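About Clulunell

Hi, I'm Filipa, and I run Clulunell, a small drama school and youth theater above the old Imhof shoe store. If you've climbed our stairs you know there are a lot of them, and that the piano was never going to make it up in one piece (it came up in four).

I started teaching on Tuesday nights with a borrowed key and a box of scripts. My first class was 6 kids and somebody's grandmother, who had only come to drop off a coat and ended up playing the wolf. She was a very good wolf! We still do that play every couple of years, and people still ask for her.
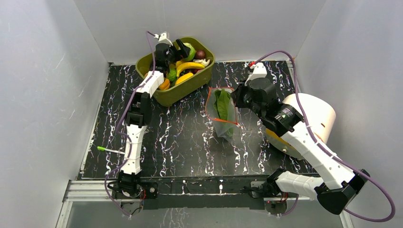 Words by Filipa Falcão
May 2020

These days we have 228 students on the books, from first graders up to adults who swore they'd never get on a stage. Nosipho Naidoo teaches voice and runs the Saturday musical theater group. Fraser Baxter does movement and stage combat, and he also directs our big spring show. Hideaki Okabe joined us last September to teach playwriting, and his teenagers have already written two one-acts that I'd happily pay to see.

We don't audition for classes. You sign up, you come in socks or soft shoes, and you try things. We do hold auditions for the spring show - everyone who reads gets a part of some kind, but I can't promise it'll be the one with the sword.

Right now our rooms are closed and we're all teaching from home. Nosipho is leading warm-ups from her kitchen and Fraser has had to rethink the combat class pretty much from scratch. Stallinau, the show we'd been rehearsing since winter, is on hold. The costumes are hanging up, the cast still reads it together online every week, and I really want to get it in front of people when we can.

If you'd like to join a class, or you just want to talk about whether your shy nine-year-old would like it here, send me a note through the contact page. I answer everything myself, usually late at night with a cup of tea.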